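Ticket 353: Corkuten arm kit, grasp planner times out in the bedroom room pack
Opened by Mattes Weidemann
Product: Nollomine simulator, Iment plugin
Status: waiting on vendor

Hi again! So I'm on day 7 of the trial and mostly loving it, but the planner keeps quitting on me. I ask for a top-down pick off the table and it thinks for 11 seconds, then throws "no valid approach" and the arm just parks itself.

What I've tried so far: reinstalled the plugin, reloaded the room pack, dropped the speed limit to 54 percent (no change), and swapped in the Eichhorn gripper profile, which made it worse, so I put the stock one back.

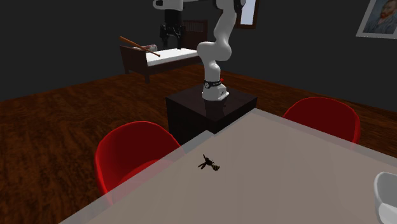 My hunch is the collision margins. The same pick works fine in the blank room that ships with the kit, and I haven't touched the arm settings between the two. Look how close the table's far edge comes to the pedestal, and then there are the two red chairs along it as well. The little dark thing that looks like keys is my target, near the middle of the tabletop. Could the chairs be getting padded into big solid boxes? If there's a switch for that, I can't find it in the menus!

Log is attached. Happy to run a test build if you've got one.

Mattes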